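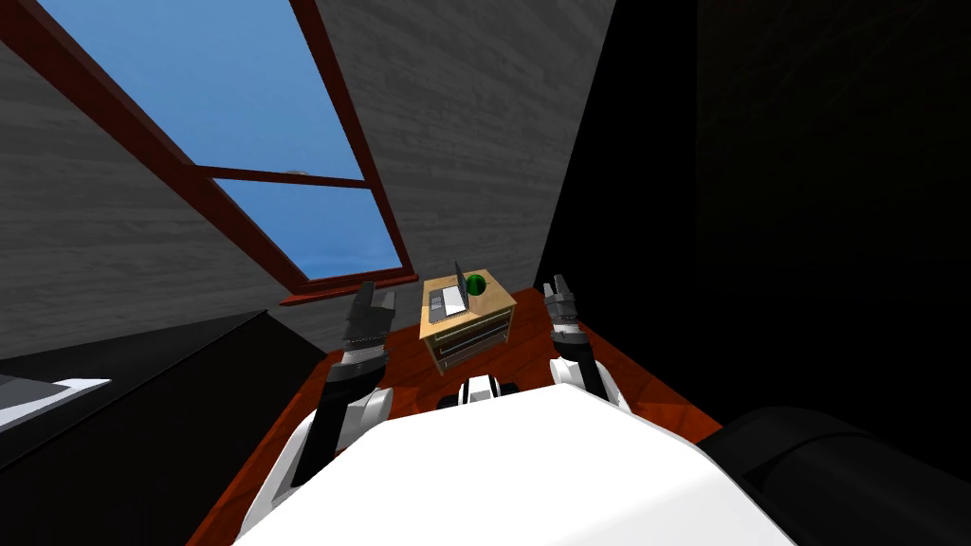 The simulated attic room, with the two-armed robot facing a cabinet, laptop and ball. Render: Gustolero

Print this article
E-mail this article

Robot trained in simulation only

July 2025

Researchers at Gustolero have trained a two-armed robot to clear household furniture using 1,843 practice runs, all of them in simulated rooms. The method changes the room layout after every 50 runs — a step added in February.

"It stops the robot learning one room by heart," said Kazue Sugiyama, who led the work. Tests on a real robot come next.

Print | E-mail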